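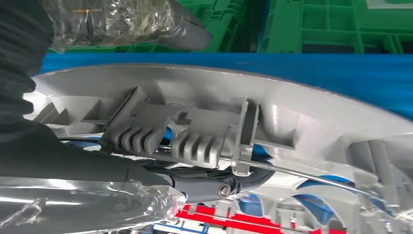 Light gray plastic housing, underside.

Skarisell v Poltdale seconds, Thu 16 August, the evening makeup game. A thread for anyone who had better plans.

Poltdale won the toss and batted, on a pitch that had been under a cover for most of the week and looked like it resented being woken up. First ball rolled. Second ball went over the keeper's head for four byes. Lovely, we all know where we stand.

Their opener made 36 and was dropped by slip, by gully, and then by slip again, who had asked to be moved after the first one and was told to toughen up.

Innings of the day, by the way. I say that with no joy.

Our leg spinner bowled six overs without being hit for six, a personal best. He has mentioned it to me twice and I was standing at mid-off for all of them.

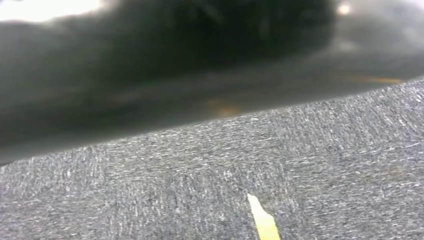 Anyway, they got to nearly 100 and then stopped, mostly by running each other out. The last pair both ended up at the same end having a full discussion while our wicketkeeper strolled over and took the bails off like a man clearing a table.

So, a chase. A small one. You'd think.

70 for 2 at one point. People in the pavilion had started packing up their chairs. Our captain took his pads off, which anyone who follows Skarisell will recognize as the turning point.

Out came the new Poltdale kid, over from the Hapeta league, bowling little inswingers at a pace I would call polite. Four of our batters missed the same ball. I was the third of them and I'd watched the first two very closely.

Captain's pads went back on. Wrong legs, I think, from the way he walked out.

We lost. The umpire raised his finger for the last one before the bowler had finished asking and was at his car in about the time it takes to type this.

Poltdale go above us on run rate. We now need something from Tasen away, on that ground with the slope, where I have never scored a run uphill.

Nets on Monday – bring a ball if you have one, ours is in the brook.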